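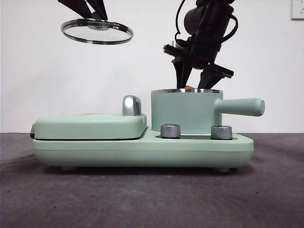 Courses > Food and Home > Unit 4: The Small Kitchen > Chapter 9

December
By the Skolcombe Food and Home writing group

Chapter 9
Breakfast on One Plug

My first apartment in Skolcombe had a kitchen you could cross in a step and a half. There was one outlet over the counter, and it had to serve the kettle, the toaster, my phone and (on bad mornings) the iron. I ate a lot of cold cereal that year. If you've ever unplugged one thing to make another thing work and then forgotten which cord was which, you already know why this chapter is in the book!

What I finally bought, after a winter of soggy flakes, was a combination breakfast maker. You've probably seen them in store windows, usually in some soft color like mint green. It's a long, low base with a griddle or sandwich plate under a lid on one side and a little cooking pot on the other, with a couple of knobs on the front. One cord, two jobs, and it all fits on a piece of counter you'd otherwise fill with mail.

I love mine, but I used it badly for months. I put everything on at the same moment, turned both sides all the way up and stood there in my socks waiting. The eggs were still runny when the bread was black. I blamed the machine and very nearly gave it to my sister. Then one Saturday I sat down with a pencil and wrote out what each part of breakfast needed, and how long, and it was plain that I'd been starting in the wrong order.

So that's where we begin. Before you cook anything in this chapter, you're going to plan backward. Pick the time you want to sit down and eat, then work back to the first thing that has to go on. The pot nearly always goes first, because water is slow. Bread is quick and goes in near the end. Fruit can be cut while you wait, and so can the dishes from last night, if you're a better person than I am.

We'll also talk about power. Look for the label on the bottom or back of any appliance and find the number followed by a W. My own breakfast maker is marked 800. Unplug it and let it cool before you go turning it over, please, and empty the pot (I learned that one with a lapful of water). In the second half of the chapter you'll add up the labels in a pretend kitchen, the Jarport studio on page 61, and decide what can safely run together. The kettle in that kitchen is marked 3,000, so don't expect it to get along with everybody.

A few words you'll meet as you read: base, plate, rim, preheat, simmer, rest. Most of them you use already. "Rest" is the one that trips people up. It means leaving food alone with the heat off, and it's a real step, so write it into your plan with its own line.

Bring to class: a pencil, an apron, a clean dish towel, and one breakfast your family makes that takes more than one pan. It can be anything. Mine was always fried bread with beans, and I still can't get the beans the way my grandmother did.

Before you start, turn to the kitchen safety list on page 42 and read it again, even if you think you know it. Then get your pencil out and go on to Section 9.1, Planning Backward.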